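07/05/2002

Bathroom day. I've been putting off the hanging-up part of the Tumari fit-out because it's fiddly and there's never a good shelf to stand my tea on, but Siriporn wants the washroom done before the July open house and the rest of the list is waiting on parts anyway. So, hooks!

Where we are with hooks: we have the old Kisto screw-in ones (two left in the tin, plus one with a stripped thread that I keep for no reason at all) and the new stick-on kind Kamol brought back from Mallolia. I was all for screws. Theerawat was not, and he's the one who has to patch the tile when we move out, so stick-on it is. I grumbled for a bit and then went and washed the wall.

Wiping down took longer than the whole rest of the job. There was a film of old soap on everything near the sink, and the first cloth just pushed it around. Second go with spirit on a rag and it finally squeaked. Note for whoever does the kitchen side: do the spirit FIRST, skip the soapy water, and open the window or you'll get a headache like mine.

The packet says to leave the patch alone for 12 hours before hanging anything from it. I gave it overnight and then some. Jirayu wanted to hang a hammer on one as a test and I said absolutely not, go find your own wall (he did, it's the one by the back door, and he's very pleased with himself).

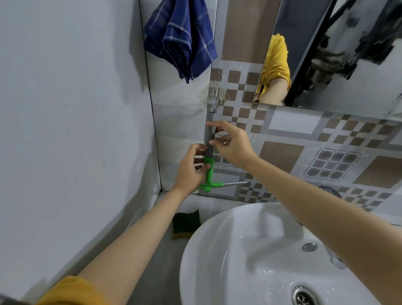

The squeegee itself is one of the Coutinho ones, part no. 582 on our list, and I like it more than I thought I would. It's light and the handle is a nice thickness for my hand, and it doesn't flip around when you pull it down a wet wall like the old wooden one did. It lives in the corner next to the sink now, handle up, blade down, with the blade lying nearly level across the tile and one end right into the corner. I went back and forth on that. Blade up would keep the blade off the wall, but then you grab the business end every time you reach for it, and anyway the loop is made for the handle. The patch for the hook went over the seam where the plain tile meets the patterned, and I'm a bit cross with myself about that. A seam is a seam and air can creep in along it. If it lets go, that's the first place to look, and the next one goes an inch over.

Also the brownish spot just to the right of the hook. I don't know if it's a stain in the tile or something that needs scrubbing. I'll have a go at it with the paste tomorrow and write down what happens.

The blue plaid cloth can stay where it is for now. Anong thinks it's too close to the squeegee and that we'll end up drying our hands on whatever came off the tiles. She may have a point. I'd rather move the squeegee than the cloth, but there isn't much wall left in that corner that isn't taken up by something, so I'm leaving both until somebody complains twice.

Money, before I forget: the hooks and the spirit came to 26 all in, receipt is in the blue folder behind the Mallolia catalog. The squeegee was already paid for on order 627 with the mop heads. Siriporn, if you're reading this, the mop heads still haven't come and I've called them once already. Your turn!

Still to do in the washroom:

- paste on the spot by the hook
- check the edges of the patch for lifting, end of the week
- soap dish (Theerawat has an opinion, ask him before buying)
- something for the spare rags, they're in a heap under my bench
- mirror, check the clips Kamol put on

I also want to try the same hook in the kitchen for the long brush. The wall there is painted and I've got a feeling the paint will come off before the glue does. Jirayu says try it low down behind the bin where it won't show. Fine, behind the bin.

Ran out of rags at the end and used my apron.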